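Benedicta Bonsu
@benedictabonsu

Right, kettle's on, so I'm finally going to write up the Great Bits and Bobs Sort-Out I've been promising you all since January. It's a long one, so get yourselves a biscuit. (1/12)

Some of you will remember that I took over the odds-and-ends corner at our sharing shed when Efua Laryea moved on to the garden tools. She left it in lovely order, I should say, and everything that has gone wrong with it since has been my own doing. (2/12)

The trouble with odds and ends is that people are so generous with them! A bag gets left by the door, then another bag on top of that, and every bag has one really good thing in it and a lot of things you have to turn over twice before you know what they're for. (3/12)

So I've gone back to how my mum did the kitchen drawer. You don't tip the whole lot out and frighten yourself. You take a few things, put them in something with sides so they can't roll off under the cooker, and you deal with those before you fetch any more. (4/12)

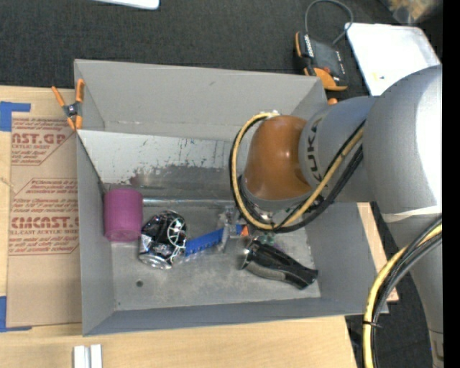
My first rule is that drinks cans go straight to recycling, however pretty the pattern on them. I say this as a woman who once kept a shelf of pretty tins for pens and ended up with far more tins than pens. Give them a rinse if they're sticky and off they go. (5/12)

Cups are harder, I do find. A plain cup in a cheerful colour will always find a home, and I've got a soft spot for anything pink or purple, so I have to be strict with myself. If it's sound it goes on the giving shelf. If it's cracked it can hold paintbrushes, and after that I have no more excuses for it. (6/12)

Hand tools get a wipe and a proper look at the grip, then they go to Mawuli Amoah, who is ever so patient and will tell you in two minutes whether a thing is worth keeping. Please don't put them on the shelf yourselves before he's had them, even if they look perfectly all right to you. (7/12)

Then there are the long thin plastic bits, and the small see-through bits, and the bits that have plainly come off something else. I give these one fortnight in a labelled tub. You'd be surprised how often somebody comes in and says oh, that's where that went, and goes home as pleased as anything. (8/12)

Damián Tapia asked me whether it wouldn't be quicker to sort by colour. I did try it, Damián, I promise! It looked beautiful for one afternoon, and then I couldn't find a single thing I wanted. Sorting by where it's going next has suited me much better. (9/12)

I've been keeping a tally in the back of my notebook, and we're up to 115 things moved on so far, which I'm rather proud of. There are roughly four bags still waiting under the bench, plus a carrier of keys that I'm pretending not to have seen. (10/12)

If you'd like to come and help, you'd be very welcome, and you needn't know anything about anything. Bring an old cloth and a marker pen that works (ours have all gone faint). Mohammed-Awal Arthur has said he'll do the teas again, and his ginger cake is worth the walk on its own. (11/12)

And if you left a bag with a little brass hinge wrapped up in a tea towel, do please message me. The hinge is lovely, but it's the tea towel I think you'll be wanting back, it's been darned so carefully at the corner. I've washed it and put it by for you. (12/12)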